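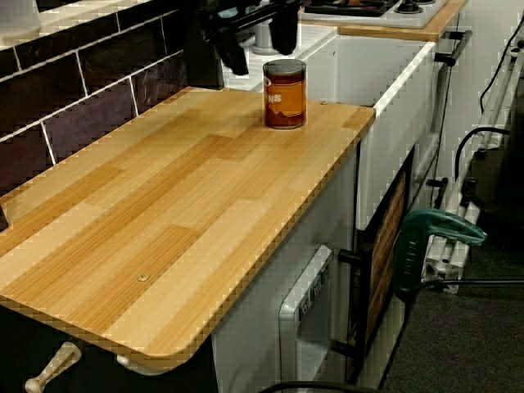
Arnout Boersma wrote in to say that his worktop had gone cloudy near the sink and asked if he should sand it before oiling. Please don't sand a laminate worktop. The pattern is a thin printed layer, and once you go through it there is no getting it back. Oil won't soak in either. It sits on top and collects crumbs.

Cloudiness is nearly always a build-up of soap and old polish. You can take it off in an evening.

What you need

A washing-up bowl
200 ml white vinegar
1,000 ml warm water
Mild washing-up liquid
2 soft cloths, one kept dry
A soft toothbrush for the edges

Step 1. Clear the section you are going to clean and wipe off any grit with a dry cloth. Grit scratches.

Step 2. Wash with warm water and a few drops of washing-up liquid. Rinse the cloth often. Go over it again with plain water.

Step 3. Mix the vinegar and water in the bowl. Wring the cloth out well and wipe in straight lines, one strip at a time. Leave it for 2 minutes, then rinse.

Step 4. Brush along the edging strip gently. Don't let water stand on a join or round a screw, as the board underneath swells and won't go down again.

Step 5. Dry the whole surface, then look across it from a low angle with the light behind. Repeat step 3 on any dull patches.
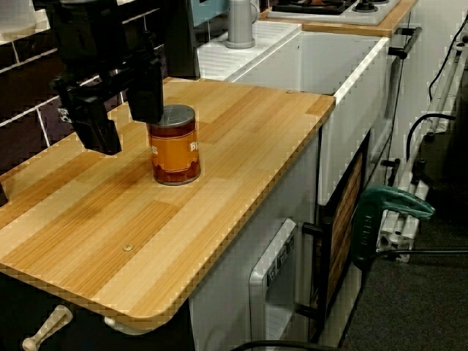 Tinned food on a wood-effect laminate top.

Rings and stains

For rust rings, make a paste of bicarbonate of soda and water, leave it on for 15 minutes and lift it off with a damp cloth. Don't rub hard. Tea marks usually go with the same paste. Riet Mertens uses lemon juice on hers, which also works, but rinse it off well.

Keep bleach, wire wool and scouring powder away from laminate. If the patch is still cloudy after two tries, the surface is probably worn and cleaning won't change it.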